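Plikell hand grippers: a review
Jun 18, 2023 — by Jouko Vuorinen 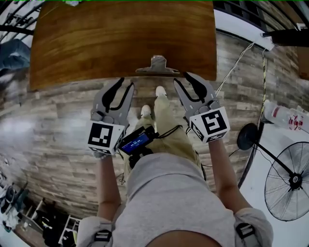
I wanted to know if a machine could take over folding and tidying, and the Plikell set is sold as the way to teach one. You do the chore yourself and the robot arm learns from it. There is one gripper for each hand, with two curved fingers lined in black and a printed marker block below them. Cups and socks were easy to pick up. Shirts were slow, and my wrists ached after 90 minutes. The straps could do with more padding.

The arm, trained on 3,634 tries, managed socks but dropped most shirts — I would not buy it for housework yet. For sorting parts on a bench, maybe. 3 out of 5.

Contact | © Lesatis | Back to top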